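Search this notebook
Search

Sep 13, 2019
Written by Magdalini Tsoukalas

Table wiping, student project with Karamanlidis group

Alois wants 200 demonstrations before the January review. We have 70 which I would keep. The others I put in a separate folder, mostly because the hand was moved too fast at the corners, or the cloth was left behind at the turn.

Today we worked at the round table. Rule for everybody: take the cloth near its edge, start at the far side, and go around the objects. Do not push them. Llinos prefers to lift the objects first, but this is a different task and we agreed to record it later under its own name.
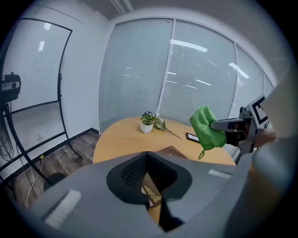

Grip on the cloth

Green microfiber cloth, the one with the hanging loop. When it is bunched over the finger, the wiping area becomes small and I must make more passes. Oddur proposes to fold it two times before start. I am not sure the learned policy can do the folding, so for the moment a person folds it.

Still open:
- gripper opening at start: same value for all of us, please write it on the sheet
- the Trarex script stops after 2000 images and gives no message. Filippos looks at it
- glossy phone screen, ask Alois if he wants it in the training set

Jodcombe Robotics Course notebook | Contact: Magdalini Tsoukalas | Back to top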